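Minutes of the equipment planning meeting
23 February 2025, 10:00, upstairs meeting room
Chair: Souad Hajji
Draft for approval at the next meeting
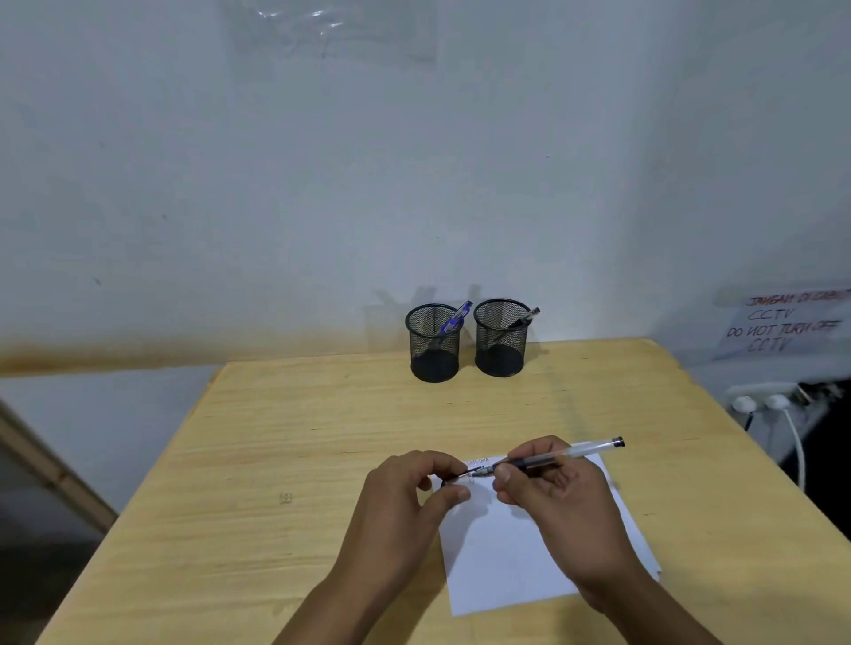
Pen work at the wooden table, with paper and mesh holders
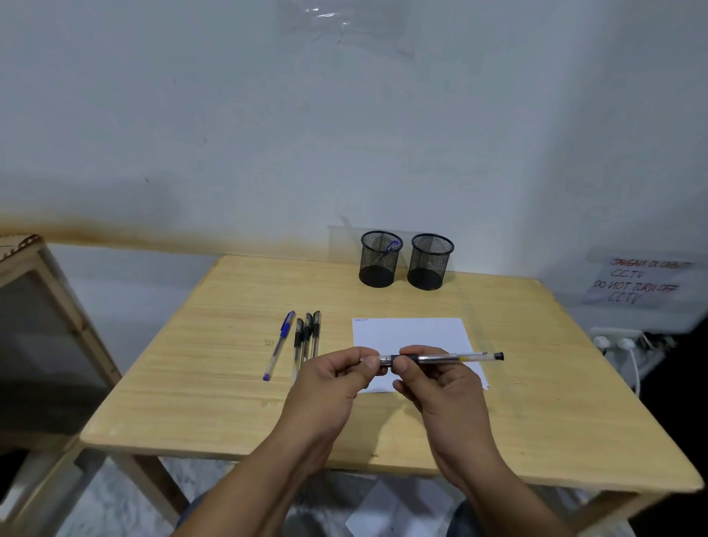 Gremness Assembly Cooperative | Automation and Equipment Group

1. Minutes of the last meeting
Approved with one correction. Item 4 should have said that the compressor quote was for lease, with purchase priced separately. The chair will send out the corrected copy.

2. Pen work by machine: what we are planning for
The chair went over the task again for members who missed the last meeting. The job is clear-barrel ballpoint pens, handled with two hands over a sheet of paper. One hand holds the barrel and the other works at the writing end. The group agreed that any machine we buy has to manage with two arms. A single arm with a clamp was discussed and dropped, as the clamp would have to be changed for each barrel size.

There was a long discussion about grippers. The barrels are clear and the parts at the tip are small. The Nel gripper comes with soft pads and a 30-day return period. The Lullero gripper is cheaper but the pads are sold separately, and the supplier has not answered our question about how long they last. Members wanted to see both on our own pens before any money is spent.

Agreed: ask both suppliers for a loan unit. If only one will lend, we wait for the other until the end of March and then decide.

3. Quotes for arms
Two quotes are in. Prormont offers a pair of arms with a controller and one day of setup on site. The second supplier offers the arms alone and expects us to do the mounting. The chair prefers Prormont because of the setup day. Two members felt the service contract was too long and asked whether it could be cut to one year.

Delivery from Prormont would be in May if the order is placed within 40 days. The quote does not include freight. The group will not recommend a purchase until the freight is in writing.

Agreed: chair to ask for a revised quote with freight and a one-year contract shown as separate lines.

4. Table, power and wall space
Any arms would need a heavier bench that can be bolted down. The wooden table stays for hand work in either case.

The power strip on the wall by the table also feeds the CCTV, and the sign over it says not to turn it off. It was asked whether the controller could share the strip. The feeling was that it should not. A separate circuit is to be priced by the electrician at the same visit as the hallway lights.

The brownish stain on the wall behind the table was raised. It should be looked at before anything costly is set up along that wall. No cost for this is in the budget yet.

Agreed: get a price for the new circuit. Report the stain to the landlord in writing.

5. Small items
The following were approved from the supplies line:
Pens for gripper trials, 300
Plain white paper, two packs
Mesh pen holders, four, same type as the ones on the table
Shallow parts trays, 29, to fit the existing rack

A request for a second label printer was held over. The person who asked for it was not present.

6. Budget
The equipment line can cover the grippers and the bench this year. It cannot cover the arms without moving money from the vehicle line. The chair will bring two versions of the budget, one with purchase of the arms and one with lease. Members asked that both show the cost of training, which was left out last year and had to be found later from supplies.

7. Training
Nearly everyone who does the pen work has asked to be included in the setup day. The supplier's limit is six people. Names to the chair before the order goes in. Those who cannot attend will be shown the controls during the following week.

8. Other business
The key to the parts cupboard is to go back on its hook after use.
The old bench vise may be sold. Offers to the chair.

Next meeting: same room, date to be set when the revised Prormont quote arrives.

Meeting closed at 11:35.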